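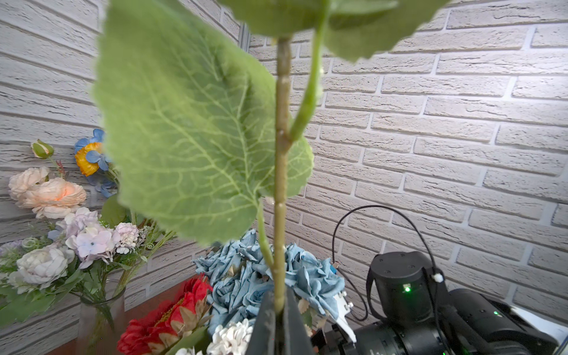
A gripper holds the stem of an artificial plant at the Verkar flower bench. The second arm is at right.

Verkar sets equipment budget for two more arm stations

Jul 10, 2025

Verkar, the company that prepares artificial flower arrangements for hotels and offices, has decided how it will spend its equipment money for the coming year. The largest part goes to two new robot stations of the same kind as the one already working at the flower bench. Each station has two arms, so the order is for four arms in total.

The decision was made after a long discussion about whether to buy or to rent. Brynhildur Blöndal, who is responsible for planning at Verkar, told us that the first proposal was to rent everything until next spring. The monthly price looked comfortable, but the contract did not include replacement of gripper fingers, and these are the parts that the company expects to change most often.

"When I put the fingers, the cables and the service visits in the same table, renting was not cheap any more," she said. "Still I would not say that buying is always better. For us, with this kind of work, it came out a little better."

Offers were received from two suppliers, Sivura and Skunix. Both delivered a full price list, including spare parts and training. The offer from Sivura was lower for the arms themselves. Skunix asked more, but its price contained the installation and a longer support period, and the company could also deliver sooner. Verkar chose Skunix for the arms and will buy the worktables separately from Lapiņa, a furniture workshop which has made tables for the company before.

The full plan contains 191 lines, from the arms down to screws and cable clips. Blöndal said that the small lines took the most time. For the existing station, the cameras and their mounting brackets were ordered one after another, each with its own delivery cost. This time they are ordered together with the arms.

Another line that grew during the planning is the flowers. A robot station for this work needs its own stock of stems, leaves and blooms, which cannot be sold after they have been handled many times. Soft leaves lose their shape and the edges become tired. In the earlier budget this material was placed under office costs, and it was finished long before the year was. Now it has its own line, with money for a new set every eight weeks.

Large leaves are also a question for the cameras. A broad leaf can hang in front of the stem that the gripper should hold, and a camera placed on the arm then sees mostly leaf. The plan therefore keeps some money aside for one additional camera at each table, but these will be bought only if the staff ask for them after the first period of use. Blöndal called this "a reserve with a name on it," and she said she prefers it to a general reserve, which in her experience is always spent on something else.

Staff at the bench had the possibility to comment on the plan before it was sent for approval. The most frequent wish was for more space between the arms and the vases. The new tables will be deeper than the present one, and the cables are to be led under the table top as far as it is possible. A request for a separate room was refused for this year, as the rent would take the money for one of the stations.

No jobs are planned to be removed with the purchase. The arms will place and hold stems for standard arrangements, and the people at the bench will continue to make the custom orders and to check every piece before it is packed. Two employees will take the training from Skunix and afterwards teach their colleagues.

The first new station should be delivered in August. The second will be paid from the following quarter and comes when the first has been accepted by the bench staff. Acceptance means that the station has worked through a list of standard arrangements agreed with the supplier, and the last part of the payment is held until then.

Suppliers who want to offer artificial flowers and foliage for the new stock line can write to the planning office at Verkar. Samples should be sent with a price for repeat orders.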